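Betreff: Re: [ag-manipulation] Greifversuche an Textilien, Auswertung der zweiten Reihe

Sehr geehrte Kolleginnen und Kollegen,

Frau Tapia schrieb im Oktober:

> für den Zwischenbericht bitte ich um eine Stellungnahme zu zwei Punkten.
> Erstens: Wie wird in der zweiten Reihe der Fall behandelt, dass das Tuch
> zu Beginn der Episode nur am Bildrand erscheint? Zweitens: Sind die Werte
> für Vonedel mit denen aus der ersten Reihe vergleichbar, obwohl das
> Blickfeld der Handgelenkkamera inzwischen anders ist?
>
> Mit freundlichen Grüßen
> Agustina Tapia

Zum zweiten Punkt vorab: Die Werte sind nur eingeschränkt vergleichbar. Die Episoden der ersten Reihe wurden mit der früheren Kamerahalterung aufgenommen und liegen weiterhin unter der Bezeichnung Gunn im Projektverzeichnis. Eine gemeinsame Tabelle wird der Zwischenbericht daher nicht enthalten.

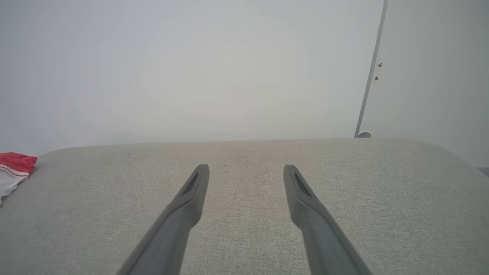 Die Strategie Vonedel entscheidet im ersten Schritt, ob unmittelbar gegriffen oder zunächst die Ansicht gewechselt wird. Grundlage ist allein das Bild der Handgelenkkamera; eine Außenkamera steht dem Verfahren nicht zur Verfügung. Als Randfall gilt jede Ausgangslage, in der das Zielobjekt vom Bildrand angeschnitten wird, wie bei dem rot-weißen Tuch ganz links auf der Ecke des Polsters, während zwischen den geöffneten Fingern nur der Bezugsstoff liegt. Das Vergleichsverfahren Rovo schätzt auch dann sofort einen Greifpunkt und setzt ihn erfahrungsgemäß zu nah an den sichtbaren Teil der Kante. Vonedel schwenkt zuerst, bis das Tuch vollständig erfasst ist, und plant danach.

Die zweite Reihe umfasst 147 Episoden, darunter 31 Randfälle. Die Randfälle werden gesondert ausgewiesen und gehen nicht in den Gesamtwert ein. Vonedel scheiterte in 5 von ihnen, durchweg beim Anheben und nie beim Auffinden des Tuches. Der zusätzliche Schwenk verlängert eine Episode um etwa 30 Prozent — für den vorgesehenen Einsatz halten wir dies für vertretbar, im Bericht ist es jedoch zu benennen.

Offen bleibt die Schwelle, ab der ein Objekt als angeschnitten gilt. Derzeit wird sie von Hand gesetzt und hängt von der Güte der Segmentierung ab. Bei hellen Tüchern auf hellem Bezug ist diese merklich schlechter, sodass einzelne Episoden womöglich falsch zugeordnet sind. Eine zweite, unabhängige Durchsicht der Zuordnung ist für November vorgesehen.

Die Annotationen werden mit Bunimix im bisherigen Format bereitgestellt. Wer sie vor der Durchsicht verwendet, möge dies in der eigenen Auswertung vermerken. Einwände gegen die gesonderte Ausweisung der Randfälle bitte ich über diese Liste mitzuteilen.

Mit freundlichen Grüßen
Arbeitsgruppe Manipulation
Koordination der Versuchsreihen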